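Looking After an Old Reed Organ at Home
24 Jan 2018

Reed organs turn up at estate sales for very little money, and plenty of people bring one home without knowing what it needs. Most of the care is ordinary household work. The tips below apply to the common parlor type with two foot treadles and a row of stop knobs above the keys.

Where to put it

Keep the organ on an inside wall, away from radiators, floor vents and direct sun. Dry air in January shrinks the soundboard and opens old glue joints. A small hygrometer on top of the case will tell you what the room is doing. If it stays below 37 percent for more than a few days, run a humidifier in the room, but not right beside the organ. Leave a gap of 3 inches between the back of the case and the wall.

Mice

Mice get in through the treadle openings and chew the felt and the bellows cloth. Old organs were sometimes sold with a metal plate behind the treadles to keep them out. If yours is gone, a piece of hardware cloth cut to size and stapled to the inside of the frame does the same job. Make sure it clears the treadle straps at the bottom of the stroke.

Don't store food in the room or inside the bench. Crumbs under the treadles are enough to bring mice in.

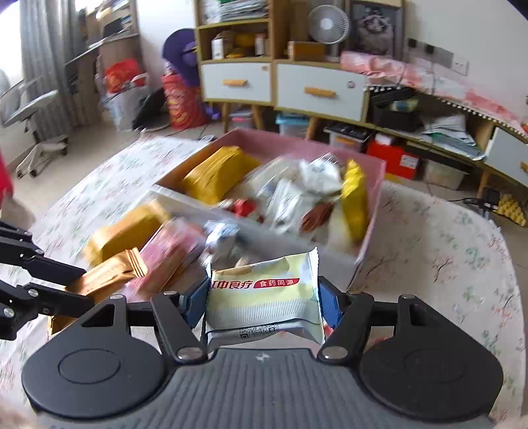

Waltraud Strobel wrote in to say that steel wool is a poor choice for plugging the openings, as many people do. In her Gerlach organ it shed bits that were drawn up into the reeds, and she had 26 notes to clean before it would play properly again. She uses the hardware cloth now and checks it every fall.

Cleaning a reed that won't speak

A silent note usually means a speck of dust between the brass tongue and its frame. Try this first: pull out one stop, pump hard, and tap the key quickly ten or twelve times. Often the note comes back.

If it doesn't, the reed has to come out. You need a reed puller, a thin flat strip of steel with a small hook at one end. Hook it in the slot at the end of the reed and draw it straight toward you. Brush the reed with a soft dry paintbrush, working from the riveted end toward the free tip. Never bend the tongue up to look under it. Slide the reed back the same way up, into the same slot.

Take out one reed at a time. A set that gets mixed up on the table can take a whole evening to put back in order. Don't use metal polish or oil on reeds. Polish removes brass and changes the pitch, and oil collects dust.

Sticking keys

Keys stick when the wood swells or when dirt packs in around the guide pins. Lift the key, wipe the pin with a dry cloth and rub it with a soft pencil. The graphite is all the lubricant it needs. Spray products will soak into the felt and make things worse.

Checking the bellows

Pull out one stop, hold a key and pump until the note is steady. Stop pumping and let go of the key. Then wait a few seconds and press it again. If there is no sound, air is leaking in somewhere. Look at the corners of the bellows cloth with a flashlight, as the folds wear through there first.

A pinhole can be patched with a small square of bellows cloth and hot hide glue. Duct tape and rubber cement both fail within a year or two and leave a mess for the next person. If the cloth feels stiff or cracks when you press it, it should be replaced in full.

The case

Dust with a soft cloth, slightly damp for the carved parts, and dry it right away. One thin coat of paste wax a year is plenty. Keep wax off the stop faces, where it can lift the lettering.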